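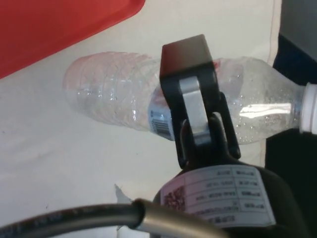

Every few weeks a company puts out a number. So many thousand examples, so many hours of somebody guiding an arm through a chore, and we are supposed to nod as if a big enough pile settles the matter. I have stopped nodding.

Take Pekitz, a small outfit in Flotville that wants to sell sorting arms to recycling plants. Its collection reached 3904 grasps in April. Ferdinand Gisler, who runs the program, was kind enough to let me look through a good part of it. I asked how many different bottles were in there. He didn't know. I asked how many of the grasps were failures. Those had been thrown out, 960 of them, to keep the set clean.

Clean is a strange thing to want here. A clear water bottle is a nasty object for a camera. You can see through it, it throws back a streak of light, it borrows red from whatever red thing sits nearby. There are droplets on it. The wall bends in where the finger presses. All of that is worth recording, and I give Pekitz credit for recording it up close, from the wrist. But a bottle lying on its side on a white surface is still a polite bottle. In a plant it comes down the belt under a diaper and half a pizza box.

Modupe Usman, who used to label this sort of material for Foketti, told me she could guess which operator was driving after three or four clips. One always squeezed near the barcode. Another went for the neck. A system trained on those clips learns bottles, I suppose, but it also learns two people's habits, and the final count won't tell you how much of each.

The usual answer is to collect more. Pekitz plans to add up to 3000 grasps by the end of the year, same bench, same crew. I would trade the lot for a few hundred taken somewhere ugly, with the misses left in and a note on why each one missed.

Gisler thinks I'm being unfair, and says you have to start on a bench. Fine. Then call it a start — and leave the big number out of the sales deck.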